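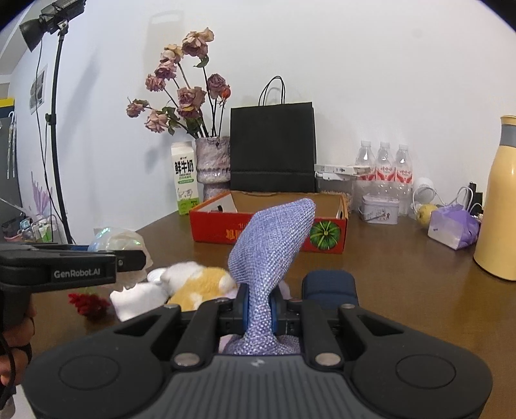

My dining table is where everything in this flat lands. Shopping, presents, the post, drinks, anything somebody took out of a bag and couldn't be bothered to carry another three steps. I've stopped fighting it and now I just give the table a proper sort-out when I can't find room for a plate, and these are the bits that work for me.

Small soft pouches first. I can't throw out a drawstring bag, especially a sparkly one like the lavender knit one, and for years they lived squashed in a drawer getting snagged on things. Glittery knits catch on zips and Velcro something rotten! Now they each get a job: one for hair bands, one for charging leads, one for the travel sewing kit. If yours has gone limp or grubby, turn it inside out, swish it in cool water with a drop of washing-up liquid and lay it flat on a towel. Don't wring it and don't iron it (I ironed one once, the sparkle came off on the iron and then on a work shirt).

Low open boxes are the best thing to come out of any gift set. The red one with the pumpkin on the side is a very handy height, you can see straight into it. Take out any card insert, or fold it in half and stand it up as a divider. Mine hold teabags and sachets, and when they get tatty they go in the recycling and another one turns up.

Paper carrier bags: keep the stiff ones with rope handles, flatten the rest. I allow myself 2 big ones standing up, one for things going back to other people and one for the charity shop. Hoi-yan Su at work writes the person's name on a luggage label and ties it to the handle, and I've pinched that idea because I once gave my aunt back somebody else's casserole dish.

Dried roses. Keep them out of the sun and away from the kettle, and never put water in the vase. For dust, a hairdryer on the coolest, slowest setting held at arm's length, or a soft make-up brush if they're very crumbly. A quick spritz of hairspray helps them hold together. They do drop bits, so I stand the vase on a saucer in December when the heating's on and everything goes brittle.

Milk goes back in the fridge the minute it's been poured. I know, I know. But a carton hides so nicely beside a vase, and I've lost more than one that way.

Water bottles I line up behind the clear storage box so they can't be knocked off by an elbow. Clear boxes are worth the money, by the way. I bought one with a flat lid so that little things can sit on top, and I wipe it with a barely damp cloth, as kitchen roll seems to leave scratches.

Plush toys with long white fluff want a shake outside, then an hour in a pillowcase with two spoonfuls of bicarb, then a good brush with an old baby brush. Keep them well away from the milk.

Small tins: dry them properly before you put the lid on or they rust round the seam. Mine has buttons in it, and one key I still haven't matched to a door.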